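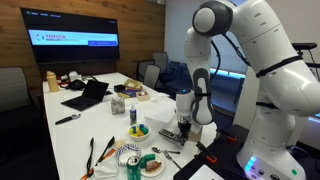
What do you get if you take the Stallora arm package on trial?
One arm on its base, one two-finger gripper, the control box, the table-clearing software and a day of setup on your own site. The trial runs for 30 days and the kit goes back at the end unless you sign.

Speaker notes, kit review session, 28 May 2025
Speaker: Amber Declercq
Questions taken by: Ruben Visser

Opening

Say who we are and what we were asked to do. Walico runs staff canteens and meeting-room catering. They wanted to know if the Stallora package could clear a table after a working lunch without a person standing next to it. We had the kit on trial in April. Stallora did not pay for the review and has not seen these notes.

Keep this part short. Most of the room has read the summary sheet.

What the supplier claims

Stallora sells the package for "mixed tabletop clearing". In their data sheet that means crockery, cutlery, drinks cans, bottles and food packaging, in any order, with no fixed layout. Stated payload at the gripper is up to 2 kg. The software is licensed by the site, and the hardware can be bought or leased through Verhoeven.

Point out that the data sheet gives payload but says nothing about grip width on soft objects. We asked. Olga Ibarra has the reply and can forward it.

Test set-up

A long table, laid as people leave it. Cans, plates with food on them, bowls, spoons and forks, napkins, opened packets. Personal items were mixed in as well, because Walico's rooms are rarely empty of them at clearing time. A laptop is the usual one.

The task was to move crockery to one tray, cutlery to a second, waste to a bin, and leave personal items where they were. No training on our objects beforehand. Marloes Van Leeuwen laid the tables from a written list and changed the layout between runs.

Pause here for questions about the layout. There are always some about the laptop.

Results by type of object

Cans: reliable when upright. The arm comes in from above and closes on the sides. On its side, a can was sometimes pushed along the table before the grip was made.

Bowls and plates: rim grasp. Good on bowls. Flat plates took more attempts, and a plate with food on it was often tilted too far. The software has a "keep level" setting, which slows the arm down and cures most of this. It is off by default. Say that twice.

Cutlery: weakest result. A fork or spoon lying flat on a hard table gives the fingers very little to close on. Stallora offers a thinner fingertip as an extra, and with that fitted the results were acceptable. We think it belongs in the base price.

Napkins and loose paper: crumpled is fine, flat is poor. Flat sheets were left behind or dragged.

Packets and small boxes: fine when closed. An open box was picked up by one wall and the contents did not always stay in.

Personal items: the software holds a keep-off list which the customer fills in. Laptops and bags were left alone once listed. Before we filled in the list, it tried to sort a bag as waste. Anyone buying the kit should do the list on the first day.

Reach and mounting

The arm stands at one end and cannot serve the whole of a long table. Objects at the far end have to be brought closer by hand, or a second arm is needed. Stallora's drawings show a round table, where the question does not come up. Measure your own furniture before asking for a quote.

Cable routing is external on the upper arm. In daily use we would want it checked weekly for rubbing. Anouk Cuypers wrote the maintenance notes and suggests adding it to the cleaning rota.

Cleaning

The fingertips come off without tools. The arm cover may be wiped but must not be sprayed. Grease on the fingertips lowers grip on glazed crockery more than we expected, so wipe them between rooms.

Comparison

Grultinard is the other package on Walico's list. Slower arm, longer reach, better on cutlery as delivered. It needs a fixed layout for the trays and does not have a keep-off list. We tested it for 11 days only, so do not let anyone quote it as a like-for-like result.

Recommendation

Suitable for small rooms with short tables, with the thin fingertips fitted and "keep level" on. Not yet suitable for the long boardroom tables. Walico should ask Verhoeven for a lease with a break clause and should get the fingertip price in writing.

If asked about cost per room: we have not worked it out. Staff hours vary too much between sites. Ruben can take details from anyone who wants to send figures.

Leave the contact slide up during questions. Clicker goes back to the front desk.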